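Chapter 4
The Coffee Corner

In this chapter
Picking a spot for the coffee corner
Sorting what lives there
Turntables, shelves, and trays
Setting up for the morning rush
Key words: footprint, reach zone, tier, dead corner, landing space

I did my first paid organizing job in a kitchen in Stirnivora, and I was so nervous that I started with the pantry, because pantries are what you see in magazines. I spent a whole afternoon in there. Cans by size, labels facing out, the works! The family was very polite about it. Then I came back the next morning at seven to finish up, and I watched two adults and a teenager bump into each other for twenty minutes trying to get coffee. The mugs were over the stove. The sugar was in my beautiful pantry, on a shelf the teenager could reach and her mother couldn't. The filters were in a drawer under the phone chargers. The spoons were on the far side of the dishwasher, which was open.

So I put the pantry on hold and fixed the coffee, and that's why this chapter comes before the pantry chapter in this book. (If you skipped ahead to Chapter 5, come on back. It'll wait.)

You don't have to drink coffee to get something out of this. Tea people, cocoa people, people who make one giant smoothie and call it breakfast, you all have the same job going on: a small set of things, used together, in a hurry, by somebody who isn't fully awake. I'll say "coffee" all the way through to keep it simple.

4.1 What a coffee corner is

By a coffee corner I mean one stretch of counter or tabletop where everything for a hot drink can be picked up without walking. It doesn't have to be an actual corner. I've set them up on a bookcase, on a rolling cart, on the end of a dining table, and once on top of a chest freezer in a garage in Yu, which worked great until they needed to get a turkey out.

The footprint of a thing is the flat space it takes up when it's sitting there being used. I want you to get picky about the "being used" part. A coffee maker with its lid down fits nicely under a wall cabinet, but a lot of them have lids that swing up, and now you're dragging the machine forward every morning and shoving it back again. When you measure, measure with everything open. Lid up, water tank lifted out if it has one, cord plugged in.

Next to the machine you need landing space. This is the bare bit where you set a mug down, or the spoon, or the milk you just got out of the fridge. People forget it every single time, me included. I set up a gorgeous corner in my own apartment last May, filled it right to the edges, and then stood there holding a full mug with no place to put it.

4.2 Picking the spot

Start with the outlet. I know that's boring, but coffee makers have short cords and I don't like seeing an extension cord anywhere near a sink. Once you know which outlets you've got, stand at each one and ask yourself a few things. Can you get to the water from here? Is there a cabinet above, and how high? Will someone be trying to make toast in the same place at the same time?

The reach zone is the area you can get to with your elbows fairly close to your body. Try it now, at whatever table you're reading this on. Put your hands out in front, elbows near your ribs, and sweep them side to side. What you just covered is your reach zone, and it's smaller than most people think! The everyday stuff goes inside it. The holiday mugs and the fancy cinnamon can go outside it.

4.3 Sorting before you buy anything

Please don't go shopping yet. Take every drink-related item out of every cupboard and put it all on the table. At the workshop I teach in Jidia we had 12 people bring in their coffee stuff from home in boxes, and I think all of us were a little embarrassed. One box had nothing in it but travel lids.

Make two piles. The first pile is what you touched this week. The second pile is everything else. Only the first pile gets to live in the coffee corner, and if you're like me it will be the much smaller one. The second pile goes to a high shelf, or to a friend, or out.

4.4 Going up and going around

Now you can think about holders. My favorite by a mile is the turntable, also called a lazy Susan, and the two-tier kind most of all. A tier is just one level of a thing that has levels. Two trays stacked up on posts hold a lot more than one tray does, and the footprint doesn't grow at all.

Turntables also rescue a dead corner, meaning that back spot where two counters meet and jars go to be forgotten. You give it a little spin and the back comes around to the front. I put tall things (syrup, the big sugar jar) on the top tray where nothing is over their heads, and short things on the bottom. Pods, tea bags, and packets do best in small open cups so they don't slide off when someone spins it too hard. Someone always spins it too hard.

Look for a raised rim and a surface with some grip to it. Smooth trays are pretty and they're easy to wipe, but a glass jar on a smooth tray will skate.

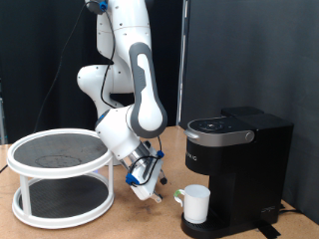

Figure 4.1 A two-tier turntable and a single-serve coffee maker on a light wood tabletop.

Keep the turntable and the machine close enough that you can use both from one spot, with your landing space in the gap. Which side goes where depends on you. I'm right-handed and I like my supplies on the left and my mug on the right, but my sister-in-law does it the other way and she's faster than I am. Set it up one way, live with it for a few days, then swap them and see which one bugs you less.

One more thing about the gap: leave enough room for the turntable to turn. A jar handle that sticks out past the rim needs its own bit of space, and so does the spoon you left standing in the sugar. Load the trays first, give them a full slow spin, and only then decide where the machine goes.

Try it yourself 4A

You'll need a tape measure, a pencil, and a sheet of newspaper.

Measure your coffee maker with the lid up and write down the width, depth, and height.
Draw its footprint on the newspaper at full size and cut it out.
Do the same for the tray or turntable you have, or the one you're thinking about.
Lay both pieces on the counter and put a mug between them.
Stand there and pretend to make a drink. Move the paper until your feet stop moving.

Write down where the pieces ended up and bring your notes to Section 4.5, where we'll load the trays and work out a refill routine.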